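The spreadsheet, version four

The arms are paid for, so now comes the part I love: all the small stuff! Sylvie Zacharias asked me for one figure covering everything up to the end of May, and I've given her 2000, which made her laugh (kindly).

Most of it goes on things that wear out. Spare gripper fingers are the biggest line, then cable, then a second rail so we can run the Brustura bench alongside this one. I'd put £117 down for fabric and hangers, but Cledwyn Morgan found a charity shop near Biscombe selling clothes by the bag, so that's down to £87 and we get far better variety.

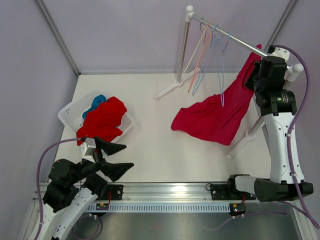 Laundry bench: the red garment at the rack, more cloth in the basket.

The rack was my best buy. It's light, it comes apart, and I want two more at different heights. I'm also pricing proper cable sleeves, as ties are fiddly to redo every time we change something on an arm.

Still to decide: whether £90 for a spare power supply is sensible or just me being nervous. I'm leaning towards nervous and buying it anyway. Quotes from Kowalchuk are due next, and I'll post the full list once they're in.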